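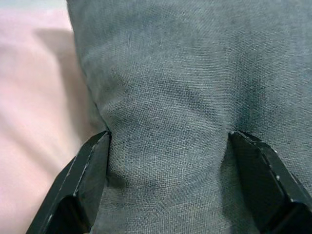
Elsa asks why cloth has those slanty lines in it if nobody drew them on. Good question Elsa! Quick answer: weaving.

Cloth is made of threads. Lots. One set goes up and down (the warp). Another set goes side to side (the weft). Over, under, over, under. That's plain weave, like a paper place mat.

Now cheat a little. Go over 2, under 2. Next row, same thing but start one thread along. Next row, one more along. Keep going and teh little steps line up into a slant. It's called twill. Your jeans are probably twill, go look.

Try it: fold a gray cloth over and look close at the edge. A bend, not a cut, so no loose ends there. See any tiny pale specks? Could be lint, wich is just bits of fiber.

Got a magnifying glass? Even better. Count the threads across your thumbnail. Yufang got up to 400 and then lost her place.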